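August 12, 2025
Bench notes, charger and cable table

Put fresh brown paper down before starting. It wrinkles as soon as anything gets leaned on it, but it's easier on the eyes than the bare top and small white parts don't get lost. Old sheet went in recycling.

Sorted the Kettani box first. 17 cables kept, 19 set aside for Golnar Karimi to check for bent pins. Anything without a label goes in the Forham drawer for now. The label maker is out of tape, so I used masking tape and a pen.

Rule for this table: one device out at a time, with its own cable and plug, everything else back in the box.

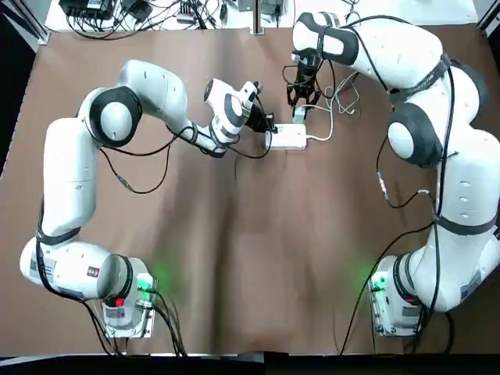 Cables get coiled loosely and tied once. Tight coils from the last round had kinks near the plug end and I had to redo most of them. Plugs go in the shallow tray, devices flat in the deep one.

Still to do: order label tape, ask Golnar about the Zetari adapters, find the lid for the deep tray.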